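Booking flights for May, notes so far

18 February 2026

Quick one tonight, bags of laundry everywhere and I still have work email to get through. A few of you asked how I ended up with the tickets for May, so I'm writing it down before I forget.

Background: my cousin Laurier McIntyre is getting married in Junetti. Small coastal town, tiny airport, two airlines and one of them only flies there when it feels like it. First search I ran came back at 600 dollars round trip, one stop, leaving at an hour I'd rather not discuss. Closed the laptop. Ate something. Tried again the next day. Same thing but with a worse layover.

So I started poking at it properly.

Fando first. That's the search site Iida Vuorinen keeps telling me to use. You put in your dates and it shows a calendar with the cheap days in green. Nice and fast. What I didn't like: the price on the calendar is without a carry on, and you only find out three screens later. Went from 400 to well past what I wanted to pay once I'd added a bag and a seat that wasn't in the back row.

Then Bernenow, which is more of an alerts thing. Free sign up, pick your route, they email you when it moves. I set mine for anything over 30 dollars of a drop becuase otherwise you get a message every time it wiggles. Got two alerts in the first week. Missed the first one completely, it was sitting in promotions. Move them to your main inbox. Just do it on day one.

Second alert came in while I was making dinner. Stirring with one hand, scrolling with the other. Classic. Not the best way to type in a passport number, I got it wrong twice.

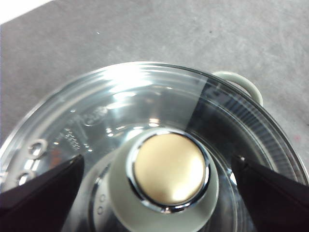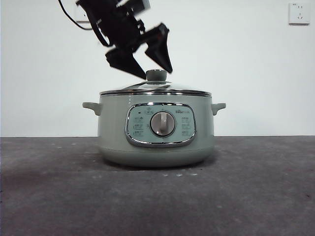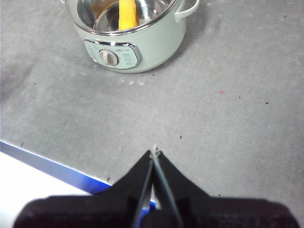

What I booked

Out through Lei, overnight there, then the short hop to Junetti in the morning. Back the same way but with no overnight. Two separate tickets. I know, I know. If the first flight is late the second airline does not care about you at all. That's why I wanted the night in the middle, and I found a room near the Lei terminal for 77 with breakfast. Even with the room it came in under the one stop fare. Not by a huge amount but enough to pay for the wedding present.

Things I'd check before copying me:

Bag rules on both tickets. Mine don't match. The little plane has a smaller limit so I'm packing for the little plane.

Whether you need to pick up your suitcase and check it again. On separate tickets, pretty much always yes.

What time the hotel desk closes. My flight gets in late and the first place I looked at locked up before I'd have landed.

The airline's own site. Fando had the Lei flight a few dollars cheaper but I booked direct, because last year I had to change a flight through a third party site and spent a whole afternoon on hold. Never again. Will pay the few dollars.

Iida says I should have waited longer. She always waits. She also paid a silly amount to go home last winter so I'm not sure about her method. My feeling is if the price is one you can live with, buy it and stop looking. I did look again this morning though. It went up! Very pleased.

Still need to sort out: getting from the Junetti airport into town. There's a bus but the timetable online is from a past season and I can't tell if it runs in May. Laurier says someone will come get me, but Laurier is also going to be kind of busy that week. If anyone's taken that bus leave a comment, would really like to know if you can pay by card on board.

Also shoes. Need shoes. Diferent post.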